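Garnau Hand Gripper Kit, Second Version: Review
Posted 4 February 2023 by Ignacio Van Dusen

We bought three of the Garnau hand gripper kits in December to replace a set we had built ourselves. You squeeze the handle, the jaws close, and the camera records what they do so an arm can be taught the same motion later. The kit costs $200 without the camera, and you put it together yourself.

Assembly took me an evening. The linkage arms come drilled, and the metal grommets have to be pressed in before anything else goes on. The printed sheet has this as step 11, which is too late. Read it through first. One of our kits was short a spacer, and Garnau mailed one out without any argument.

In use the jaws stay parallel over most of their travel. There is a little side play at full opening, more than on the Kubiak, less than on our old ones. The handle spring is stiff for the first week. After a long session my forearm was sore, and Conceição Simões, who has smaller hands, moved the spring to the inner hole and left it there.

The pads are the best part of the kit. They hold cardboard, cloth and most plastics well, and they peel off when they wear out. Hard, clear plastic is where I wanted to see how it did, as thin walls are easy to misjudge. Going in with the jaws open on both sides of a corner worked better for me than trying to take one flat wall.

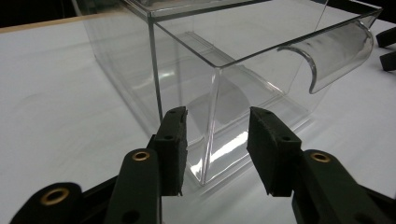

Kwame Amegashie wrote in after the first draft of this went up to say that he gets a cleaner grip on acrylic by swapping the stock pads for softer ones, and that he would not pay for the second version if the first still closes evenly. I tried his pads. They do grip smooth plastic better, but they tear on cut edges, so I went back to the stock set for daily work.

The weak point is the hardware bag. The screws are soft and I rounded two heads. Buy better ones before you start. The manual also has no parts diagram, only a list. Part 3084, the pad backing, is sold separately and ships slowly.

Against the Kubiak, the Garnau is lighter and easier to repair. The Kubiak arrives assembled and has less play, at a higher price. For a group that records every day and does not mind a screwdriver, I would pick the Garnau. We have ordered another one, with spare pads.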